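3. Setting up your postage rates

I run a little phone case shop on Wureseo, and this is how I do mine (it took me a couple of goes!).

1. Open Delivery and pick Flesmont as your courier.

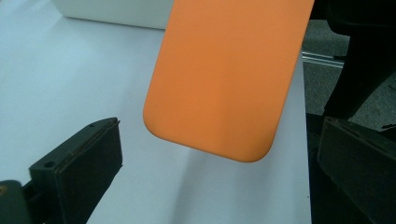

Plain orange case, back view

2. Type in your packed weight in grams. Mine go in at 121. 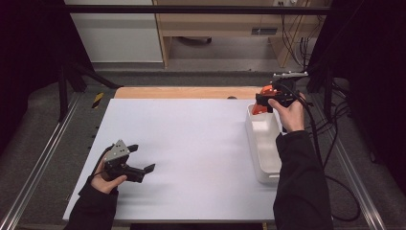

Orange item held over the white tray

3. Set the top weight for the small parcel band to 200, then press Save.

Note: rates take 2 minutes to show up, so have a cuppa. 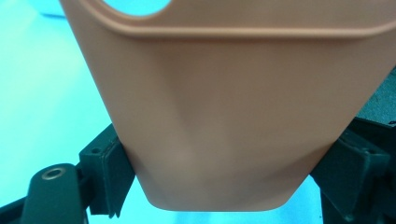 Close-up, with the round opening near the top

Caution: don't tick "free over 1000" unless you mean it!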